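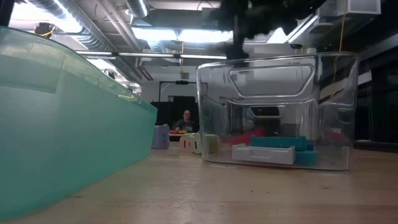 Vy Bùi asked at the end of last session why we bother with safety stock at all if the reorder point is worked out properly. Fair question, so starting there.

Reorder point = average daily demand x lead time. Nothing more. Average is the problem word. Landano (the case in your packet) sells 20 units a day and waits 4 days on a delivery, so they reorder at 80. Fine until a delivery slips a day, or September comes and demand jumps. Then the shelf is bare and the customer goes to Massawe.

So add a buffer. Landano carries 20, reorder point becomes 100. One extra day of cover. Is that enough? Depends on spread, not the average – see the demand table in the packet, worst four-day run was 119. With 100 they would have been short on that one. Would you pay to hold 19 more all year for one bad run? Argue it both ways for the seminar.

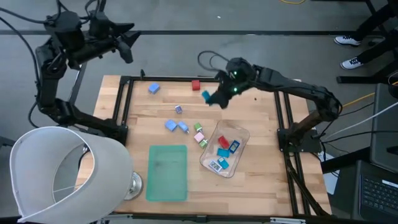
Holding cost next. Things people forget to put in: insurance, spoilage, money tied up, rent on the space. Eltilier left out rent becuase they owned the building – wrong, the space could have been let.

Service level. Chance of NOT running out during one lead time. Don't mix it up with fill rate, which is share of units demanded that you could supply off the shelf. Exam answers mix these every year!!

Periodic review (Dikden case): stock is only checked at set times, so the buffer has to cover lead time plus the review gap. Usually a bigger buffer then. Formula on the back page, same symbols as before except R is now the gap.

Read the Dikden case before seminar, bring a calculater.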